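# Chapter 4: Household Budgets

A budget is a written plan for money coming in and money going out. Most families already keep one in their heads -- this chapter puts it on paper.
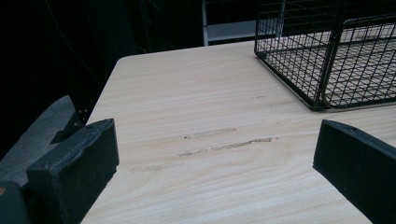
Start with fixed costs. In the Poltby survey, rent came to 397 a month.

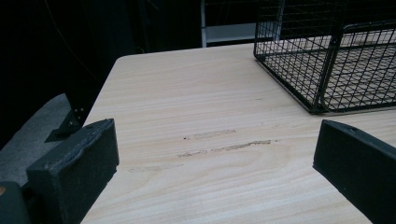 Large purchases are harder to place. They come rarely and last for years. A pale wooden table with a rounded corner belongs under furniture, spread over 10 years.

Food varies from week to week. 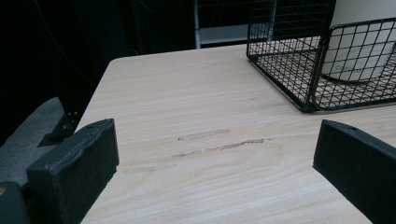
Minttu Halonen objects that food should count as fixed, as everyone must eat. We list it separately in Table 4.1.

Savings come last.
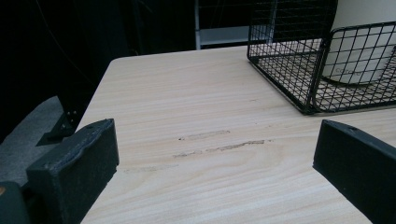 Set them at 500 a year to begin with, and revise in November.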